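Ticket: dish rack / tray unload stalls
Opened: 2/10/20
Site: Warkutstead bench
Status: open, waiting on reply

Short version – the put-away job works on paper, stalls on the bench. Goal hasn't changed. Take stuff out of the rack, put it in the tray, both arms, no human hand in the middle. The shop wants to know if this can take over end-of-shift cleanup. Right now I'd say no.

**What happens**

Left arm comes in toward the rack, stops short, retries, gives up. Log says `no clear approach`. Same result after restart. Same result after re-teaching the home position. Speed was set to 800, dropped to 700, no change except it fails slower.

**Tried so far**

- restarted controller, both arms
- re-ran calibration (3 times)
- cleared the rack and tray and ran the motion with nothing to pick
- old Dornen planner in place of the Rocha one – worse

Empty run is the one that bugs me. Rack with nothing in it, tray with nothing in it, still refuses to go down between the bars. So it isnt the dishes.

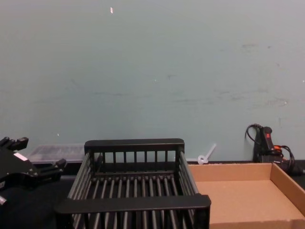
Evie Mapplebeck: I'd look at the rack before the planner. Thin black bars on a dark table are about the worst thing you can hand a depth sensor. It probably sees a solid block one second and a hole the next. My kid can unload a rack half asleep, and we've spent since May on this. Can you put something light under it and run again? Also what margin are you using, the Skosasitz default is huge.

Margin was default, yes. Cut it in half. Left arm now gets in between the bars on most runs, so Evie is at least partly right. Have not done the light sheet yet. Will.

New problem after the margin change: tape. Second part of the cleanup job is loose rolls off the table and into the cardboard tray. Two rolls, the gray duct tape and the wider white one. Duct tape is thick and it's a decent target. The white one is thin and lies flat, and the fingers keep wanting to close above it. A person hooks a finger in the hole and is done. We have no "hook it" move, only pinch.

Options I see: teach a pinch across one side of the ring, or slide it to the table edge first. Second one is ugly on cloth, it bunches up. 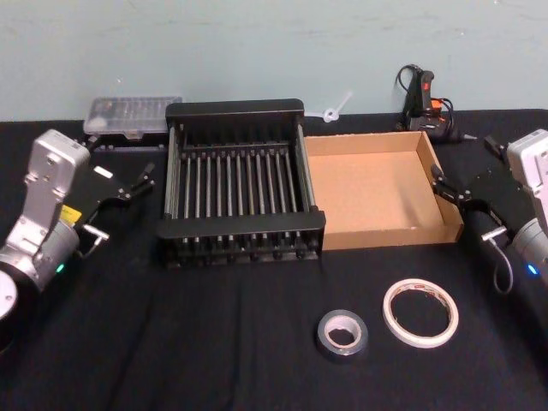 **Update** | *posted by Clementina Frade* | Warkutstead

Read the whole thread. Please split this into two tickets, rack and tape, they are not the same fault.

On the rack: keep the smaller margin, do the light sheet test, log every run. I need a sucess rate before I tell the shop anything. Last one I gave them was 86 percent and that was with plastic cups only, they remember it.

On the tape: go with the pinch across the ring. No sliding. Leave the glue gun and the parts box out of the job for now, cords are a whole other fight.

As for taking over cleanup – not yet. One narrow chore on a good day, maybe. Leaving ticket open till the sheet test is in.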